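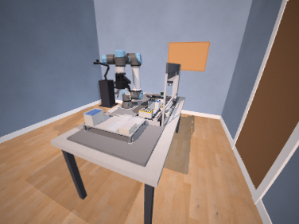

Planner update: Relby cell model moves to the new collision checker

The Relby cell model has been switched to the new collision checker, and the September build of Tapia ships with it on by default. Anyone still running the old checker can keep it for one more release by setting the flag in the cell config.

The main change is in how fixed structure is handled. The old checker wrapped the gantry frame in a single box, so the planner treated the gap between the posts as solid and took the arm the long way round to reach the bins. Ghassan Sfeir has replaced that box with separate hulls for the posts, the top panel and the fixture that hangs between them. The black pedestal behind the table, with its bent arm, has its own hulls too.

We ran 4000 start and goal pairs through both versions. The old checker left 279 with no path inside the time limit; the new one leaves 107. Most of those have goals low behind the bins, where the wrist runs out of room - a layout problem, and one the planner can't fix. Median planning time is now 40 ms. Results from the Stavbridge machine are not in yet.

Two known faults. The padding on the raised platform is applied twice if the model is reloaded without a restart, so short downward moves near the white panels may be refused. And the gripper hull is still built with the fingers open, whatever the commanded width. Afaf Rizk has a patch for the first. The second waits on the driver.

Saved paths from earlier builds will load but should be checked again before use. Send failing pairs to Hrefna Eskildsen with the seed and the config file attached.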